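4.3 Moving your Pralent license to a new computer

One Pralent license covers one computer at a time. If you run the program on two machines with the same key, both will drop back to the free version within a day, usually the one you are using first.

Before you start, have your license key ready. It has 17 characters and was sent to the address you gave at checkout, which you may remember was the one you made up to avoid getting email.

1. On the old computer, open Pralent and let any scan in progress finish. Canceling halfway leaves the scan log locked.

2. Go to Settings > License and click Release This Device. The status line should change from Active to Released.

3. Go to Settings > Backup and click Export Profile. This saves your scan schedule, your exclusion list and your cleanup rules in one file. Copy it to a USB drive or a shared folder.

Caution: The exported profile does not include quarantined files. Uninstalling Pralent deletes the quarantine for good. If Brarko or some other accounting program had a file locked up by mistake, restore it now.

4. Uninstall Pralent from the old computer and restart. Yes, really restart – closing the lid doesn't count.

5. On the new computer, remove any other real-time antivirus program. Two of them on one machine will spend the day reporting each other.

6. Install Pralent, enter your key and click Activate. Capital letters matter. Dashes don't.

7. Go to Settings > Backup > Import Profile and select the file from step 3.

Note: Exclusion lists are limited to 400 entries. Extra entries are skipped from the bottom up. Rosalind Montoya in support once received a list with 2,429 entries, several of them whole drives, and would like it known that this is the same as having no antivirus.

8. Run a Full Scan. Pictures in your user folder are included.
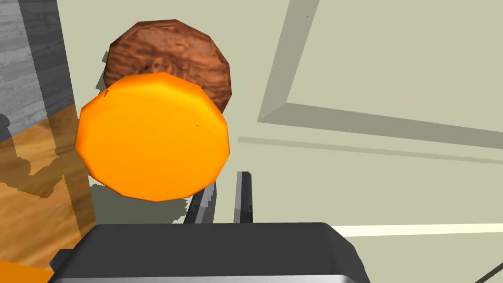

Figure 4-6. Orange object, brown ring, gray gripper.

9. When the scan ends, review the results before you click Clean All. Duplicates are marked for removal by default, and the program has no opinion on which copy you were fond of.

If activation fails

"Key in use": the old computer was not released. Go back to step 2. If that computer is dead, stolen or in a lake, use the Lost Device form on your Monden account page.

"Clock error": check the date and time on the new computer, then try again.

"Limit reached": you have moved the license too often this year. Write to support and ask for Ezekiel Schumacher's team, who can reset the counter.

Continue with 4.4, Scheduling scans.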